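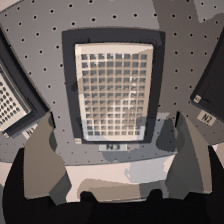

Training a plate handler on a deck that does not exist

Moving a well plate from one holder to another is dull work, and most laboratories that have automated it did so years ago with fixed arms and taught positions. The arm goes to a stored coordinate, closes, lifts and leaves. The method is fast and cheap, and it fails when somebody shifts a holder by the width of a fingernail.

Encarnación Mateos has spent much of her working life on that failure. Her group at Hurkisano, a laboratory automation firm, wanted an arm that would correct its own approach from a camera mounted behind the gripper, using no stored coordinates for the last part of the movement. The obvious way to train such a system is to collect thousands of approaches on real equipment. The group chose to do nearly all of it in simulation, under a project called Cundness, and the result is a useful case study in what a rendered image must get right and what it can leave out.

The camera looks along the gripper towards the deck. In the rendered view, both fingers are always partly in sight, spread to either side of the target, and the holders around the target lean away at angles. The policy receives this view and returns a small correction to the position and rotation of the wrist. It receives no depth image and no map of the deck.

Two sources of error

Earlier attempts treated the gap between rendered and real images as one problem. Mateos and her colleague Ridwan Hidayat split it in two. The first part is geometric: the holder is not where the model says it is, or the camera sits at a slightly different angle on its bracket. The second part is one of appearance, meaning light, shadow, surface colour and blur.

The usual treatment for both is to vary everything at random during training and hope that reality falls somewhere inside the range. Hidayat, who wrote most of the rendering code, was unconvinced. "If you vary the light and the bracket angle together, the network can't tell you which one hurt it," he says. "You get a number at the end and no idea what to do about it."

Cundness therefore trains in stages. Geometry is varied first, under fixed lighting, until the correction error stops falling. Lighting is then varied with the geometry held still. Only in the final stage do both change together. Each stage begins from the weights left by the one before.

Shadows turned out to matter more than surface detail. The renderer, an in-house tool named Brokura, draws a fairly plain world. Plates are cream with simple shading, labels are slightly soft, and there is little attempt to imitate the gloss of moulded plastic. The shadows are given more care. A gripper close to a deck throws a dark shape that moves as it moves, and where this falls across the edge of a holder it can be mistaken for the edge itself. Networks trained without cast shadows learned to follow the strongest dark line in view. On the bench, that line was often the wrong one.

The perforated deck causes a related difficulty. Its holes repeat at an even spacing, so a correction that is wrong by exactly one hole can look nearly right if the network relies on the pattern. The grid of wells in a plate has the same weakness. The group dealt with this by masking random parts of the deck and plate during the second stage, which pushed the network towards the outline of the holder, where there is only one correct answer.

Bench results

The trained policy was moved to a physical arm in February without further training. The test was a single plate transfer, repeated with the holders displaced by hand between runs. The group made 70 attempts with the staged policy. It failed on six of them. A failure was any attempt in which the fingers closed without holding the plate, or in which the operator had to press stop.

A second policy, trained for the same number of steps with everything varied from the start, was given the same test. It failed nine times. The difference is small, and Mateos does not claim that a sample of this size proves much. What interests her is where the failures fell. Those of the mixed policy had no clear pattern. All of the staged policy's failures came with the holder rotated, and none came from a holder that had only been pushed sideways.

"That is something we can work on," she says. "Rotation was under-sampled in the first stage. We limited it to seven degrees either way, and on the bench people turned the holders further than that."

Limits of the method

Staged training has a cost. Each stage needs a rule for when to stop, and the present rule is a threshold chosen by eye from the error curve. Stop the first stage too late and the network becomes so used to the fixed lighting that the second stage undoes part of what it learned. Hidayat has tried mixing a small share of earlier images into each later stage, which reduces the effect but lengthens training.

There is also the question of what the tests did not include. The plates on the bench were empty and unlidded. A lid would change the outline seen by the camera, and a liquid sample would limit how quickly the wrist may move, neither of which the simulation covers at present. Clear plates are a harder case again – the renderer can draw them, but slowly enough to make the second stage impractical.

Vallejo, the group's next project, takes up the rotation problem first. The range in the first stage will be widened, and the bench test repeated with the holder angles set by a jig, so that each failure can be matched to a known displacement. Lidded plates come after that.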